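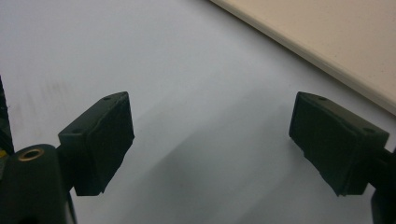
The Guardrail Report

The crash data came in as a table with 54 rows. Each row was one departure from the roadway on the Tollalholm bypass, logged by time, direction, surface condition and outcome. The engineer sorted it by milepost first, then by hour, then by milepost again.

Nine of the rows fell on the same curve, between the Pakeck exit and the river bridge. The curve had a posted speed of 45 and a radius that supported it. The superelevation was within the standard. The drainage had been rebuilt in May, and the contractor, Parisi, had submitted friction tests for every lane. All of them passed.

She entered "no geometric deficiency" in the first box and saved the form.

The form would not close until the second box had something in it. The second box asked for contributing factors. She typed "driver error" and deleted it. The department had stopped accepting that phrase the year before. A memo had gone out with a list of replacements, and none of the replacements fit.

She signed out a car from the motor pool and drove to the curve.

It was raining lightly. She parked on the maintenance pad, switched on the amber beacon and put on a vest. The guardrail on the outside of the curve was a standard W-beam on steel posts. Several panels were newer than the others and had no streaking at the bolts. The replaced panels ran in two groups with a stretch of old rail between them. She measured the post spacing and the rail height. At the downstream group the height was low by 2 inches, which was inside the tolerance for existing rail and outside it for new.

She wrote that down. It would not explain why vehicles reached the rail, only how they behaved after.

Traffic came through in clusters set by the signal at Toltley. She stood behind the rail and watched the brake lights. Most drivers braked before the curve. Some braked in it. The second kind all did it at the same place, just past the sign for the bridge, and after a few clusters she walked up the shoulder to see what they were seeing.

From the driver's side of the lane, at a crouch, the river was visible through a break in the trees. Beyond the river was the old road. It ran straight for a long way and then stopped at the abutment of the bridge that had been taken down. Its center line was still there. From the curve it lined up exactly with the lane she was standing beside, so that for the length of a breath the pavement seemed to carry on across the water.

She stood up and it was gone. She crouched and it came back.

A truck went by and pulled the rain sideways. She went back to the car and sat with the heater on, looking for a category. Sight distance was adequate. Delineation was adequate. There was a code for glare, a code for misleading signs, and a code for animals. There was no code for a road that had been closed for 13 years.

She had learned to drive on the old road. Her father had sat in the passenger seat with one hand flat on the dashboard and told her to look where she wanted to go, because the car would follow. On the bypass, with the wipers running, she noticed she had been looking across the river for some time.

At the office she opened the form again. In the second box she wrote: "Alignment of abandoned roadway on far bank is continuous with approach tangent at driver eye height. May be read as through route." Under recommended treatment she entered chevrons, a screen of evergreens at the tree break, and removal of the remaining markings on the far side.

The supervisor sent it back with a query. The far side was outside the project limits. Could she justify the expense of removing paint from a road that carried no traffic?

She attached the table, sorted by milepost, and a sketch showing the two center lines. She added the height of the downstream rail as a separate item, so that it could be approved without the rest. Then she resubmitted the form. The date field filled itself in: 9/4/25.

She took the long way home, through Toltley, where the road still bent before the river.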